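作業ノート 12月 朝10時から
Hinside 作業場、奥の部屋

寒い。ストーブつけてから手が動くまで時間かかる。先に今日の予定だけ書いておく。

・床のプリント敷き(Irico)の拭き試験、前回の続き
・白い車輪つきのやつの掃除。レールの茶色いの、どこまで落ちるか
・木目の卓、天板の小傷の見直し
・Lazarević への返事。これ今日中!

敷きから。Irico の柄は広げるたびに向きで迷う。壁側から見るか入口側から見るかで別の絵みたいに見える。前のノートに「葉が左」と書いてあったけど、どこに立って左なのか書いてない。自分で書いたくせに。次からは「入口に立って左」と書くこと。今日の分は全部入口に立って見た向き。

葉のところは淡い緑と中くらいの緑が混ざっていて、茎が細い。拭いて最初に色が変わるとしたら多分ここなので、試験の場所は葉のそばの白地と、葉の先が散ってるあたりにした。白地は照明で陰がつくから、汚れと陰を間違えないように照明の向きを変えて二回見る。面倒でもやる。前に陰をこすり続けて腕が痛くなった。

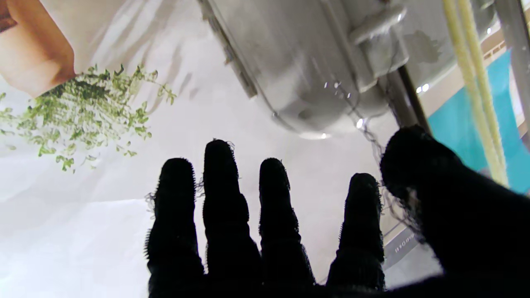

読了時間:10分

白地の上に小さい葉。薄くて、少し透けたみたいな緑。左上にベージュの丸みのあるものがかかってるが、柄の一部なのか別の物なのかこれだけでは分からない。柄の見本帳と合わせること。見本帳は Arnstead の倉庫に置いたままだった気がする。電話して確認。

拭き試験メモ
布は前と同じ綿の古布。ぬるま湯だけ、のあと薄めた中性洗剤。それぞれ2往復して、乾いた布で押さえる。こすらない。押さえるだけ。
湯だけ:葉のそば、変化なし。布にも色つかず。
洗剤:布の端がほんの少し灰色。緑ではない。たぶん靴の汚れ。柄は平気と見ていい。
洗剤のあと水で拭き直さないと表面がべたつく。前回べたついたのはこれ。原因わかったので、前ページの「洗剤不可?」は線で消した。

拭いたところは18分放置。長すぎるかと思ったけど、ストーブから遠い隅はそれくらい欲しい。近い側はもっと早い。放置中に踏まないこと(踏んだ。靴下の跡。拭き直し)。

端のめくれ。入口側の角が前より浮いてる気がする。丸めて保管してた時の癖がまだ残ってるんだと思う。逆向きに丸めて一晩置く案と、重しで寝かせる案。逆丸めは柄に筋が入りそうで怖いので重し。本棚の下段の重い図鑑を使う。図鑑の下に紙を一枚はさむのを忘れないこと。カバーの色が移ると泣く。

敷きの幅も測り直すつもりが、巻尺が見つからず。道具箱の二段目にない。使った人、戻しておいてください。戻したらここに丸をつけて。

次、白い車輪つきのやつ。正式な呼び名がまだ決まってない。箱も説明書も無しで棚にあったもの。ノートの中では「白車」で統一する。「白いの」と書くと棚のどれのことか後でわからなくなるので。

白車、全体のプラスチックはわりときれい。角が丸い。ギザギザのついた小さい車輪、これは歯の間にほこりが噛むので先に乾いた歯ブラシ。長いほうの向きにレールが並んでいて、問題はその細い溝の中の茶色。泥が固まったのか錆なのか。見た感じでは決められない。色だけなら錆っぽいけど、爪で触った感じは土っぽい。両方かもしれん。

横の細い切れ込みの列は、何のためのものか不明。通気?抜き穴? 水を入れたくないので掃除中はテープで塞いだ。テープははがす時に跡が残らないマスキングのほう。茶色いガムテープは絶対だめ。

棒は暗い色の細い金属。持ち手は生成りっぽい白で木の色のところがある。木そのものか木調かは削らない限りわからないので、水気は少なめで拭くことにする。木だったら困るから。棒と本体の角度は無理に動かさない。固かったらそのまま。

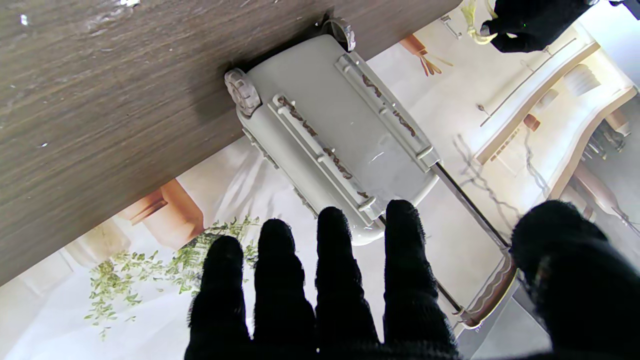
溝の茶色い汚れはどうやって落とすのがいいか。
まず乾いたまま竹串か細いブラシで浮かせて、粉を吸い取ってから、固く絞った布を細く折って溝に沿わせる。最初から濡らすと汚れが溝の奥で泥になって、かえって取りにくい。金属のへらはプラスチックに傷が入るので使わない。

で、卓の縁。白車の端が卓の縁に当たってる。濃い茶色の木目のほうの卓。こういう置き方をすると天板の縁に白い擦れが移るんじゃないかと思って確認したけど、今日のところ縁は無事。次から間に布を一枚はさむ。布がなければ置かない。

天板の小傷。細かい白っぽい点と擦れ。点のいくつかは濡れ布でとれた。とれないのは傷なのか塗料の飛びなのか。前にここで棚板を塗った人がいるはずなので、その時のだと思うが、責めません。ただ次は新聞を敷いてほしい。擦れは木目と同じ向きに入ってるのが多くて、斜めから見ないと見えない。蝋で埋める案もあったが、見えないものを埋めて逆に目立ったら馬鹿らしいので、そのままにする。

白車の掃除、経過
歯ブラシで車輪。ほこりが思ったより出た。糸くずも混ざってる。
竹串で溝。左のレールから。茶色い粉が出る。紙を敷いて受けたので敷きには落ちてないはす。
右のレールは固い。串の先が折れた。折れた先が溝に残って、ピンセットで取るのに余計な時間。次は串の先を少し丸めてから使うこと。
布拭き一回目、茶色がつく。二回目、まだつく。三回目で薄くなったところで中断。手が冷えてだめ。

溝の端にある小さい四角い爪みたいなもの。これを外せばレールごと抜けるのかもしれない。抜ければ洗うのが格段に楽。でも古いプラスチックは爪が折れる。折れたら替えがない。Lazarević に聞いてから。聞く前に触らないように、白車に付箋を貼った。付箋は「爪さわるな」。通りがかった人が自分の爪のことだと思うかもしれないので「部品の」と書き足した。

Lazarević への返事に書くこと
・敷きの拭きは湯でも洗剤でも柄は落ちない。洗剤のあとは水拭き必須
・角の浮きは重しで様子見、結果は後で
・白車の四角い爪は外せる構造か。外した経験があるかどうか
・同じ型の車輪だけ手に入るか。今のは割れてないけど予備が欲しい
・送料はこっち持ちでいいと伝える
写真もつける、と前に約束した気がする。確認。

昼。14時前に戻るつもりが、少し遅れた。ストーブ消してあって部屋がまた冷えてる。消してくれたのは正しいです。正しいけど寒い。

午後の分
敷きの拭いたところ、乾いてる。べたつき無し。入口から見ても白地にムラは見えない。照明を変えても同じ。よし。
靴下で踏んだところだけ、しゃがむと少し艶が違うように見える。気のせいか。朝の光でもう一回見る。

Arnstead に電話。見本帳は確かにあるとのこと。ただし表紙が取れてて品番のページが別の束に入ってるらしい。柄の名前で探してもらう。葉の柄、というだけだといくつもあって通じなかった。「小さい葉で、茎が細くて、下に散ってるほう」と言ったら通じた。ベージュの丸みのあるもののことも聞いたけど、電話では分からず、次に来る便に入れてもらうことに。

右のレールの続き。串を丸めたらだいぶやりやすい。溝の奥のほうの色がまだ残ってる。しみ込んでるのかも。ここから先はやりすぎになりそうなので今日はここまで。布は茶色いのがついた順に並べて乾かしてある。捨てないで。比べるのに使う。

酢を薄めて使う案もあるが、錆ならともかく棒の金属の色が変わるのが嫌。やるなら目立たない裏側で小さく試してから。まだやらない。

置き場所。白車を元の棚に戻すと、持ち手が隣の箱に引っかかって毎回倒れる。下の段に移動。棚の札も書きかえ。札の字が小さいと言われたので太いペンで書いたら今度は入りきらなかった。「白車(掃除途中)」だけにした。

使いきったもの:竹串、マスキングテープ(細いほう)。買い足し。中性洗剤はまだある。綿布は家から持ってくる。

残り
・角の重し、図鑑を載せた。紙はさんだ。確認済み
・横の切れ込みのテープ、はがし忘れてる! 帰る前に はがす
・巻尺、まだ出てこない
・Lazarević への返事、送った
・見本帳が届いたら柄の向きを照合して、前ページの「葉が左」を直す
・テープはがした。跡なし。鍵しめて終わり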